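Kutadetti Records – Frequently Asked Questions

Last updated in November. If your question isn't answered on this page, use the contact form. We read everything that comes in, but during a release week a reply can take a few days.

ABOUT THE LABEL

What kind of music do you put out?

Mostly instrumental hip-hop and rap records made by people working at home. A few of our releases lean toward jazz or ambient, and one is a spoken word record with drums under it. We don't release dance singles or remix packages.

Who runs Kutadetti?

Haruto Ebihara started the label in Plevcombe and still handles artist contracts and mastering notes. Orders and mail are done by the two of us who also wrote this page.

Is Kamata an artist or a series?

Kamata is a series. Each volume is a beat tape by a different producer, recorded in one month and kept under half an hour. The volumes are numbered, but you can start anywhere. Volume 4 has the most vocals on it and is a good place to begin if you mainly listen to rap.

Is Usine sold out?

On cassette, yes. Usine was pressed once, in an edition of 204, and we agreed with the artist that it would stay at that. The album is still available as a download and includes both of the skits left off the streaming version. We do not keep a waiting list for the tape. If you see one for sale elsewhere, check that the spine has the catalog number on it before you pay.

ORDERS AND SHIPPING

When will my order ship?

Orders placed before noon usually go to the post office the next morning. Preorders ship together in the week of release. If your order has both a preorder and an item in stock, we hold it until everything is ready. Place two separate orders if you want the stock item now.

Can I change my address after ordering?

Yes, as long as you have not had the shipping email. Send the new address along with your order number. Once the label is printed, the parcel goes to the address on it.

My tape arrived with a cracked case. What should I do?

Send us a photo of the case and we'll mail you a new one. You don't need to return anything. If the tape itself will not play, tell us which side has the problem and what you played it on. Some older decks struggle with the longer tapes, and winding the tape all the way to the end and back will often free it up.

Do you offer refunds on downloads?

Only if the files are faulty or you bought the same thing twice.

ARTWORK AND PACKAGING

Can I design the cover for my own release?

Yes. Most of our artists do, or they bring in a friend. We send a template with the fold lines marked and ask for the finished file five weeks before the release date. Photos, drawings, scans and collage are all fine. Please don't send anything you took from a search page. If you use a font you paid for, check that its license covers printed products.

What works well on a cassette insert?
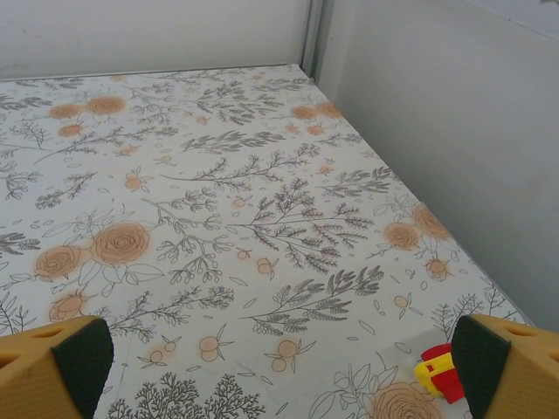
A cassette cover is small, and fine detail tends to get lost on the front panel. Bold shapes and large type belong there, and busier material can go on the inside of the fold, where people hold it closer. Pattern is a good choice for the inside. Thin dark gray ferns and sprigs with soft peach-orange roses on off-white, like the botanical paper in the picture, would leave plenty of pale space around the drawing. If lyrics are going over a pattern like that, lighten the gray lines first and keep the text solid black. Send us a printout at actual size before you settle on the type. Anything you have to squint at on paper will be worse once it is folded.

Do you print lyrics?

If the artist wants them. About half the rap records have them so far. We print them as the artist supplies them, including spelling and line breaks, and we don't censor words. The insert holds more text than people expect, but a full album of dense verses usually needs an extra panel, and that adds to the cost.

SENDING US MUSIC

Do you accept demos?

Yes, all year. Send a private streaming link with three to five finished tracks. Rough mixes are fine as long as the songs themselves are done. Tell us your artist name, where you live and whether the music has already been released anywhere. A long biography is not needed.

Will you listen to all of it?

We listen to the first two tracks in full. If those work for us we play the rest. Put the songs you like best at the front, even if the album will run in a different order.

Do you give feedback?

Not as a rule. If we like a demo but can't fit it into the schedule, we will say so, and you are welcome to send the next one.

What about samples?

List every sample you know about, including drum breaks and film dialogue. Having samples does not rule a record out. Finding out about one after the tapes have been made is a serious problem, and the contract puts that cost on the artist.

Do I need a proper studio? 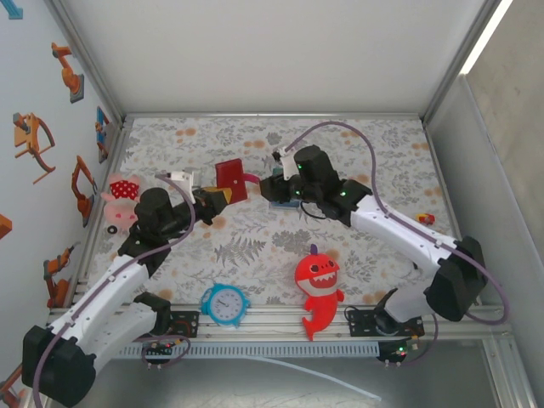
Home recordings make up nearly everything in our catalog, and we have no rule about equipment. A quiet room and a careful setup matter more than an expensive microphone. Hum, crackle and dropouts are the faults we hear most, and a lot of them come from cables that are pulled tight or knocked during a take. If your microphone is on a jointed arm, leave enough slack for it to move. The purple cable on the left arm in the photo shows the general idea: it loops from the base up along the white link and curls over the top of the joint. Then move your own arm through its full reach while recording a minute of silence, and listen back on headphones. Any click you hear on that file will be on your vocals too.

What format should the final files be in?

24-bit WAV, at whatever sample rate you recorded in. Leave the limiter off the master bus and send one file per track. Write the running order in the email as well as in the file names.

NEWSLETTER AND PRESS

How often do you send the newsletter?

Once a month, with an extra one when a tape goes on sale. It currently goes to 3,023 people. Subscribers get the preorder link in the morning – the public page opens at 6 p.m. the same day.

I write reviews. Can I get an advance copy?

Write to us with a link to something you have published. We send downloads for review and very rarely tapes. You don't have to like the record, and we don't ask to see the review first. Please hold it until release day.

Can I use a Kamata beat in my video or podcast?

Ask before you publish. Rights stay with the producer, so we pass the request on and they decide. Include the track title, how long the clip will be and whether the project is paid.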